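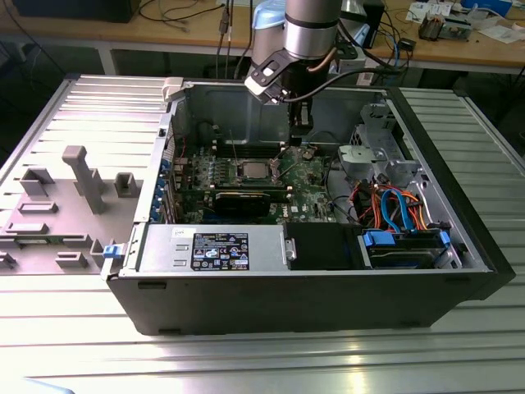
## 4. Setting deposit and session limits

Limits apply to one Cuseo player account. Set them before the first deposit. A limit set on one account doesn't carry over to a second account in the same household.

1. Sign in and open **Account > Limits**.
2. Select **Deposit** and choose a period: day, week or month.
3. Enter an amount in whole dollars. The lowest value accepted is 4 and the highest is 900.
4. Select **Save**, then enter your PIN.

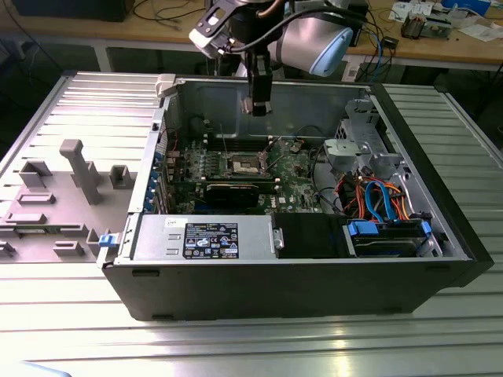 5. Select **Session** and enter the play time in minutes, up to 100.
6. Sign out and sign in again. The new values are listed at the top of the lobby.

**Note:** A lower limit takes effect at once. A higher limit is held until the current period ends and must then be confirmed a second time. 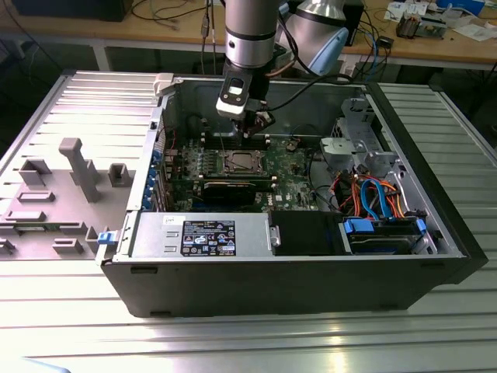

**Caution:** Bonus credit doesn't count toward the deposit limit, but stakes placed with it are counted in the loss limit - see section 5. Open bets are not canceled when a session ends. They are settled as normal and the result is posted under **History**.

If error 1882 appears, the PIN has expired. Reset it and repeat from step 1.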